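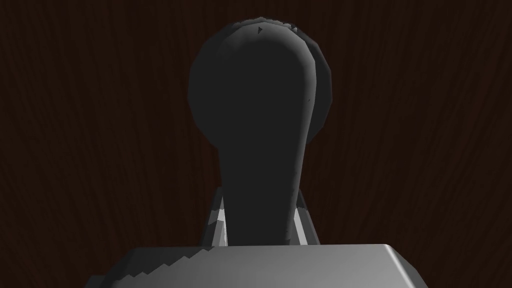 How to Tighten a Loose Door Handle (Without Buying Anything First)

Every January I get the same question from readers who spent the holidays in a house full of guests: the handle on the bathroom door has started to wobble, and which repair kit should they buy? Usually none. I have tried two of the kits and I'm not impressed. The one from Dritier was a bag of washers and a folded sheet of instructions that told me to "ensure firm fit." Thanks.

Start with the screws. Open the door and look at the round plate behind the handle. If you can see two screw heads, turn them clockwise with a hand screwdriver, a little on each side, going back and forth. Don't use a drill. A drill will strip a small screw before you've noticed, and then you have a different project.

If there are no screws showing, they are under the plate. Look along the edge for a small notch and slide a thin flat blade into it. The cover should pop off. Some covers unscrew by hand instead, so try turning it before you start prying. I scratched a perfectly good Vandbridge cover by skipping that step.

Now try the handle again. If the plate is tight but the handle itself still slides in and out, look on the neck for a tiny hole with a set screw inside. Push the handle all the way on, hold it there, and tighten the set screw with a hex key. You want it snug. People online will tell you to put thread glue on it at this point. Maybe, if it works loose again in a month. I wouldn't begin with glue on something I may need to take apart.

What if the screws just spin? On a wood door, that means the hole is worn. The popular fix is toothpicks and wood glue, and I was ready to make fun of it until Pavithra Palaniappan talked me into trying it on a closet door in September. Pack the hole, let the glue dry overnight, trim the ends flush, and drive the screw back in by hand. Mine has held so far, though a closet door doesn't get much use and I won't promise you the same on a front door.

This won't help if the two halves are joined by long screws that go through the door to each other. In that case a spinning screw means stripped threads, and you need new screws of the same size. Take an old one to the store with you.

A handle that droops is another matter. The spring inside has probably gone weak, and no amount of tightening will bring it back. You can hunt for a replacement spring — Tiago Garcia swears they're easy to find, and I have yet to find one — or replace the whole set. Measure from the edge of the door to the center of the hole before you order.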